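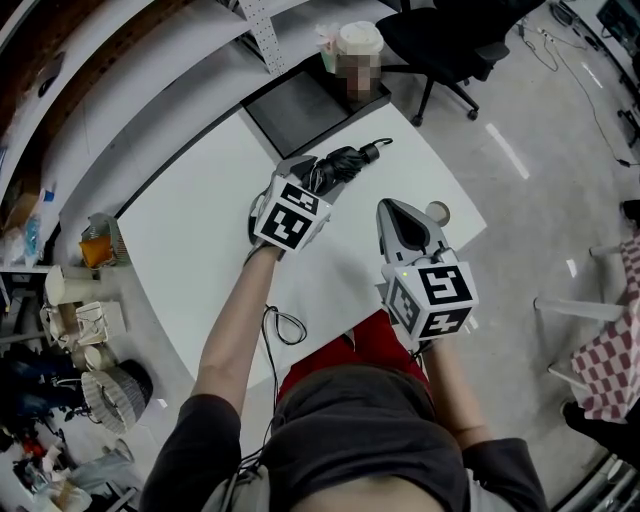 GITHAM, June

Hand-held grippers get compared on payload and finger force. I think the cable matters more. We ran two designs, the Sadico and the Starnano, for 1540 demonstrations of tabletop tasks, and 113 had to be thrown out. Most of the bad ones traced back to a cable pulling on the wrist during a reach.

A folded umbrella is a good test object. The canopy gives under the fingers, the strap lies off to one side, and a small error in wrist angle shows at once. Marker cubes on both grippers make that error measurable. A rigid block hides it.

Ryan Garside disagrees and wants stiffer fingers first. I would move the cable exit to the rear of the handle and then test again.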